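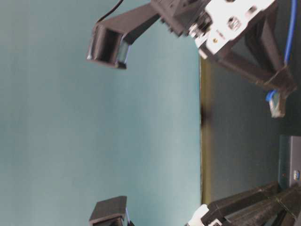

青绿色台面与灰色细长外壳的设备

Clullinus 1092 屏蔽网线，蓝色护套款
Funelari 网络配件 / 成品跳线
货号：1092
长度：2 米
速率：1000 兆
包装：每盒 4 根

一根网线能有什么好说的呢？我们店里的人每次聊起来，话倒是收不住。Clullinus 1092 是给桌面和小工作间准备的成品跳线，两头都压好了水晶头，拆开就能插，不需要您自己备压线钳。插头前端是透明塑料，外面包着金属屏蔽壳，尾部套一只宝蓝色的护套，颜色很亮，在一堆黑线灰线里伸手一摸、低头一看就能认出来（我们自己理线的时候真是喜欢它这一点！）。

线身选的是偏软的外皮，绕过桌腿、穿过台面边上的缝都还顺手。2 米这个长度，从桌下的交换机拉到桌上的设备，多半还能余出一小段，松松地盘一圈放着就好，别拉得像琴弦一样紧。

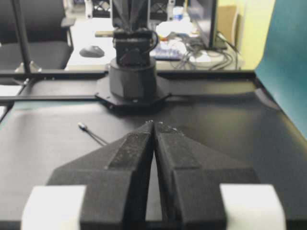
柯以宁
Funelari 产品编辑

我在整理这一页的时候，特意把护套多写了几句，来问的朋友十有八九都是冲着它来的。护套正面有一片方方的挡片，往上盖住卡扣的根部，抽线的时候卡扣不容易挂在别的线上。再往后是一圈一圈的横棱，给线尾留了弯曲的余地。以前用过没有护套的老线的人大概都有体会：卡扣一断，插头看着还在口子里，轻轻一碰就掉线，查半天才查到这里来。

它适合什么设备呢？凡是标准以太网口都可以用，路由器、交换机、台式电脑自不必说，那些外壳细长、口子开在底端的小型设备也没有问题。后面这一类我们被问得特别多，插口陷在壳里面，护套太胖的线会先顶住外壳，插头够不到底。1092 的护套收得比较窄，下单之前还是请您量一量插口四周的凹槽，留意挡片那一侧的空隙。我们的 Prindell 系列护套更短一些，口子特别紧的话，可以看看那一款。
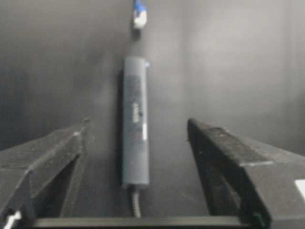 有位买家来信说，他的设备是竖着装的，口子朝下，线插上去以后整根往下坠，问要不要另外固定。我们的建议是要的：离插头一掌远的地方用魔术贴松松地绑一道，把线的重量交给支架，插口就不用一直替它提着了。扎带也行，只是别勒出印子，以后想换个位置还得找剪刀。这位买家还提到，挡片按下去的手感比他原来的线硬一点，刚开始要用指腹往里压实，用惯了反倒觉得踏实。

说到安装，我们再啰嗦几句。插之前看一眼卡扣朝哪边，口子里的缺口也在哪边，方向对了，轻轻一推就会听到“嗒”的一声。听不到就退出来重新对，别硬顶，里面的触片很细。拔的时候捏住护套，先压挡片再往外抽，千万不要拽着线身拔。

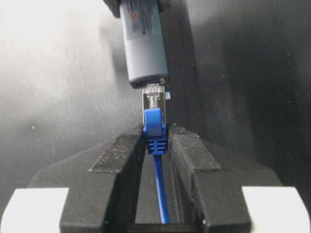

透明头、金属屏蔽壳、宝蓝色护套：插头与圆筒底部的插口

有几件事顺便交代一下。线身颜色随批次略有深浅，护套一律是蓝色，暂时没有别的颜色。需要更长的线，请看同页的 Sikora 系列，插头样式相同，线身稍硬，适合沿墙走。整盒购买的朋友，盒子里会附一小卷魔术贴和一张空白标签纸，标签写好以后贴在护套后面的线身上，两头都贴，日后换设备时会省不少工夫。

退换：未剪断、未压折的成品线可以退换，请保留原盒。
客服留言：下午四点前的留言当天回复，晚些时候的第二天上午回复。
同类商品：Sikora 长款跳线，Prindell 短护套跳线，Clullinus 理线魔术贴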